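18 January 2020

So I've spent my whole Saturday in a spreadsheet, pricing up a second arm! Kinnear wants a deposit in February, and Anitha Fernandes thinks we should buy grippers first (she's probably right – I'm just stubborn). Bottles are what we mostly care about, so those fingers matter.

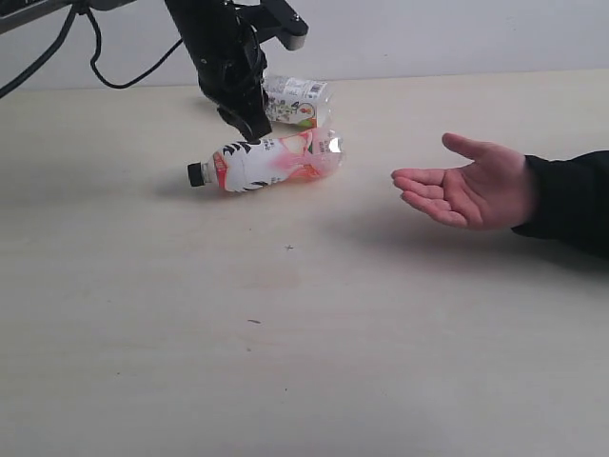 *Gripper over the bottle, hand out for the pass.*

Spare fingers come in packs of 12, which is nearly a year's worth for us, and Ikora gives you 5 percent off if you take two packs. Tempting. I've also put in a line for cables, and I bet it's too small.
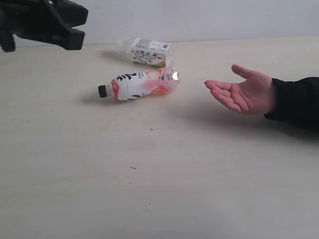

The Gusine quote is still missing shipping, so I'll bug Hipólito Palma about that on Monday.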